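Selero Elden work table in white, three months in

I bought the Elden back in March, after way too many evenings comparing white tables that all looked the same on my phone. I paid 700 for it with delivery, and I was nervous about it the whole week it took to get here. White! For a work table! Misaki Hamada laughed at me when I told her (she has had a black Sasaki desk for years and dusts it every single morning, so I'm not sure she gets to talk).

Assembly took me most of a Saturday morning. The legs went on fine, but the instructions show the cross brace from underneath in one drawing and from above in the next, and of course I put it on backward the first time. Use your own screwdriver, too. The little key in the bag chewed up one of the bolt heads before I gave up on it. Once it was standing I had to fiddle with the leveling feet for ages, but our floor slopes toward the door and I can't blame Selero for that. 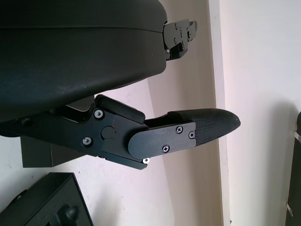

Textured fingertip and silver Phillips screws, up close.

So, the top. I went for matte over gloss and I'm really glad I did. My last table was a glossy Grarov and it threw the ceiling lights right back in my face all afternoon, plus every fingerprint showed from across the room. The Elden is so much easier on the eyes. Small dark things are easy to find on it as well, and I drop a lot of small dark screws, so that one perk has probably saved me hours by now. I still wish it had a tiny lip along the back. Things roll.

Cleaning is a mixed bag. Coffee and pencil wipe away with a damp cloth, no complaints there. Rubber scuffs are another story — they come up with a melamine sponge if you get to them the same day, and after that you're scrubbing. I have a few that I've stopped fighting with. If you need a surface that stays perfect, buy a gray one and relax.

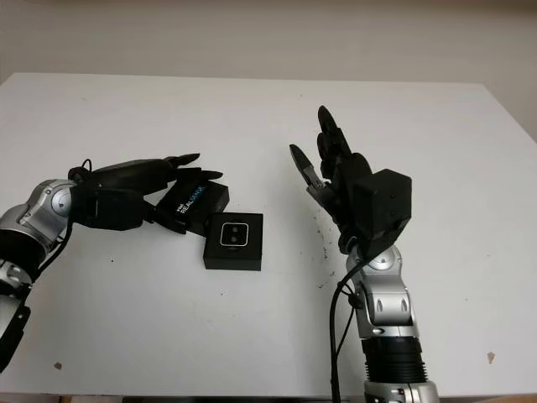

It's also steady, much steadier than I expected from legs that thin. I lean on it with both elbows, I shove boxes back and forth all day, and it just stays put. The only wobble I've had came from a loose bolt at the back left, so do go over everything again after the first couple of weeks. I wrote to Selero about the chewed-up bolt and a Tyra Wikström mailed me a bag of 30 new ones, free, which was sweet and also way more bolts than the table has holes for.

The bigger Elden costs 1,418 and I can't see paying double for the extra length, although a second small one next to this one is very tempting. Maybe after the summer sale. Four stars from me, and the missing star is for those instructions.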